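Want to skate with us next season? The Killa women's team needs players

Okay, so I've been putting off writing this because I hoped all our defense would stay put. They did not! Two are moving away for school and our backup goalie is having knee surgery, so I need people, and I need them before summer ice starts.

I'm Marisa Caruso and I run the roster for Killa, a women's adult hockey team in the lower division. We practice in the late slot at the Prirker rink (yes, late, you'll be home after eleven) and play most of our games there too. Last season we finished second from the bottom and I had a great time anyway.

What I'm after is two defense, one goalie and anyone who can take a faceoff without closing her eyes. You should be 18 or older and able to stop on both sides. Crossovers can be ugly. Mine are – ask Inese Krūmiņa, who has been trying to fix them since January. Inese coaches the skaters and Chih-ming Tse works with the goalies, and neither of them yells.

Dues are $89 a month, which covers ice, refs and your jersey. Goalies pay half. You bring your own gear, but if you're missing shoulder pads or a helmet tell me your size, there's a bin.

Tryouts are really just 2 open skates where we scrimmage and see who fits. Come to one or both. To sign up, send me your name, your position, where you last played and whether you shoot left or right. I need all that by 31 March 2026 so I can get the ice booked. If you've never played on a team but you skate well, write to me anyway and say so

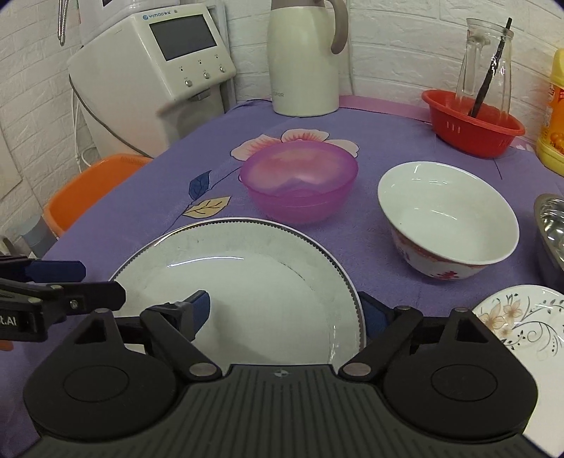 and I'll put you in with Inese's group first. Parking is free behind the building, and the side door is the one that's open at night – the front gets locked after public skate.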